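Bins, shuttles and a clear table: the Evcombe hall tidy
2023-09-20

We finally got stuck into the sports cupboard at Evcombe, and what a satisfying job it is! The old cardboard boxes have gone, 25 plastic bins are coming in, and every game gets a home of its own. Badminton went first (we have 312 shuttlecocks on the books, so it seemed only fair). I'm already very fond of these bins: pale, simple, rounded at the corners, and with proper handle slots that you can get your fingers through.
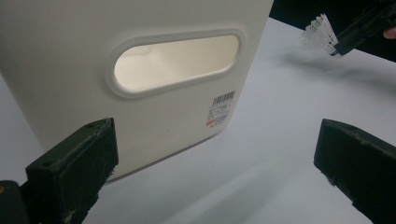

Close up on the handle slot, with its nice raised rim.

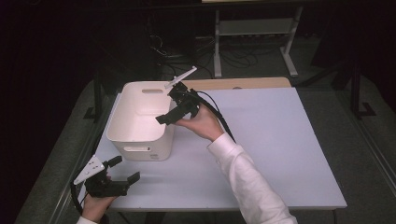

Plenty of room inside this one.

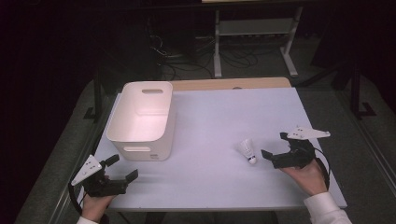

One shuttlecock on the table beside an open bin.

The bin up close, then on the table, then with a shuttlecock for company.

Table tennis bats and skipping ropes are next, then the 46 beanbags from the Nasteck games chest. The top 2 shelves are staying free for the January tournament kit. More pictures once the lids arrive!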